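Altell Demonstration Training: Frequently Asked Questions
Updated Tuesday, February 8, 2022
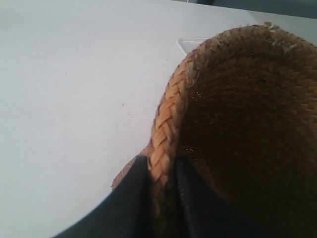

Wrist camera view: gripper closed on the braided rim of a basket.

Do I need to know how to program?
No. You move the arm by hand or with the remote handset, and the system records what you do.

Which should I use, hand guiding or remote?
Use hand guiding for large, slow moves. Use the handset for gripping, so that your own hands stay out of the camera's view.

How many demonstrations does a task need?
It depends on the task. Our basket task at the Flurwood site has 1092 recordings. A simple pick and place can work with 29.

Where should I grip a basket?
On the rim, with one finger inside and one outside. Close slowly and stop when the rim is held. Woven rims give a little under pressure.

What if I make a mistake?
Small corrections are fine and should be left in. If you drop the item, press Discard and start over.

Can I change the lighting between recordings?
Yes. The inside of a deep basket will often look dark from the wrist, and you don't need to fix this.

How long is one session?
Each booking is for 8 recordings. You can book more than one in a day.

Can I use recordings made before December?
Yes, but convert them first with the Pisska import tool. Files from the older Sugden handset can't be converted.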